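Skeveler Handheld Gripper Set: Site Guide for Housekeeping and Linen Teams
Section 4. Working a shift with the grippers
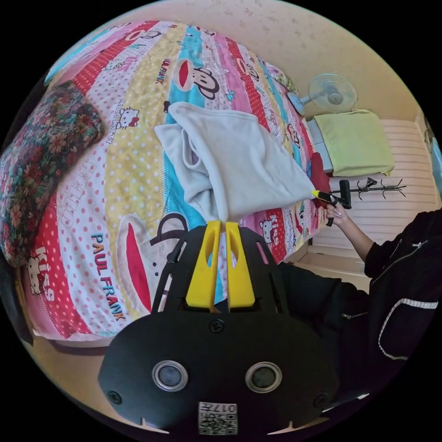
Read this section after the grippers have been charged and paired (Section 3). It covers the start of a shift, the recording of cloth tasks, breaks, and the changes to the daily schedule that come with the system. It is written for the attendants who use the grippers and for the shift leads who plan their hours.

The grippers record how people pick up, spread and fold cloth. The recordings go to Irno, the planning software that will run the folding station in the linen room. Attendants do the work by hand, with a gripper in each hand, and the station learns from it.

4.1 Before you start

1. Collect a pair of grippers from the charging shelf. Always take a left and a right from the same slot. Mixed pairs will connect, but the recordings cannot be lined up afterward.

2. Look at the fingers. They should close flat against each other with no cloth fibers caught in the slots. Pull fibers out with tweezers. Do not use a blade.

3. Check that the screws on the housing are snug. If one turns under your thumb, put the pair back and take another.

4. Wipe the lens with the dry cloth from the kit. Spray cleaner leaves a film that shows up in every recording until someone notices.

5. Scan the label on each gripper with the shift tablet. The tablet shows your work number and the pair you are carrying. Your name does not go into the recording.

6. Squeeze and release each grip 2 times. The tablet should show the fingers moving with your hand.

Note: If the tablet shows one gripper moving and the other still, set both down on a flat surface, wait for the tone, and repeat step 6. If it happens again, write it on the fault sheet and switch pairs.

Caution: Keep hair, lanyards and loose cuffs away from the fingers. Long sleeves are fine if they end at the wrist.

4.2 Recording a cloth task

Use a bed or a folding table. A bed is better for larger pieces and for anything soft that slides off a hard surface. Patterned covers do not need to be changed for plain ones. The station has to handle cloth on whatever is in the room.

1. Drop the piece on the work surface the way it would come out of the cart. Do not smooth it first.

2. Stand where you can reach both far corners without leaning your weight on the surface. For a low bed, bend at the knees or move to the side of it.

3. Press Start on the tablet and wait for the tone.

4. Take an edge with one gripper. Close the fingers only far enough to hold the cloth.

5. Take a corner with the other gripper and draw it out until the cloth lies open on that side. Let go, find the next corner, and do the same.

6. Fold in the order on the task card. If you make a mistake, correct it and keep going. A recording with a correction in it is still useful, and Gellex asks that they be kept.

7. Set the folded piece down, open both grippers, and press Stop.

8. Choose Keep or Discard. Choose Discard if someone walked between you and the work, if a guest's belongings were in view, or if a gripper slipped out of your hand.

Note: Work at your normal speed. Early recordings at the Karunaratne site were made slowly and carefully, and the station copied the pauses along with everything else. It would stop over a hand towel as if it had forgotten what came next.

Note: Fleece and other thick, soft fabrics bunch up near the fingers. Take a smaller pinch than you would with a sheet. If the cloth rides up between the fingers, open fully before trying again.

Caution: Do not record with cloth that has pins, clips or metal hangers in it. The fingers are plastic and will chip.

4.3 Time limits and breaks

Each gripper is heavier than it feels in the first few minutes. The limit is 50 recordings per attendant per shift. The tablet will not lock at that number, so the shift lead has to watch it.

1. Put both grippers down after every seventh recording and open and close your hands.

2. Change to work without grippers for at least half an hour in the middle of the shift. Cart restocking and room checks are suitable.

3. Report numbness or wrist pain the same day. Do not wait to see if it goes away overnight. The attendant comes off gripper work on full pay for the rest of the week.

Time spent recording counts as room time. Shift leads must take rooms off the attendant's list to match and must not move them to another attendant's list on the same floor. This was the most common complaint during the first month, and the planning sheet now has a column for it.

4.4 What changes when the station goes live

The folding station takes over flat towels and pillowcases first. Fitted sheets, robes and anything with a tie or a hood stay with the linen team. The station stops when it is unsure of a piece and drops it into the side tray, and a person folds it by hand.

Expect the following on each shift:

1. One attendant is assigned to the station and clears the side tray. This is a posted role with its own training, open to anyone who has completed Section 4.

2. The morning folding block gets shorter. Those hours move to inspection and mending, which were being done in gaps between other jobs.

3. Recording continues at a lower level. New linens, a new fabric supplier or a change of towel size all call for another round.

4. The linen room is louder. Ear protection hangs by the door and is required on the station side of the yellow line.

Counts from the tablets are used for planning the recording work. They are not used for ratings or discipline, and shift leads do not have access to recordings from individual attendants. Questions about this go to Gopinath Namboodiri, site coordinator, who keeps the written agreement in the linen office. Ask for a copy if you want one — you do not have to give a reason.

4.5 End of shift

1. Open both grippers fully and switch them off.

2. Wipe the grips with a disinfectant pad. Keep the pad away from the lens and the label.

3. Return the pair to its own slot and check that the light on each side turns amber. Green means the gripper is already full.

4. Leave the tablet on its dock so it can upload. Uploading takes almost two hours and should be finished before the 6 a.m. shift.

5. Sign the fault sheet even if there is nothing to report.

If a slot light stays off, move the gripper to an empty slot and tag the dead one. Replacement parts are listed in Section 7.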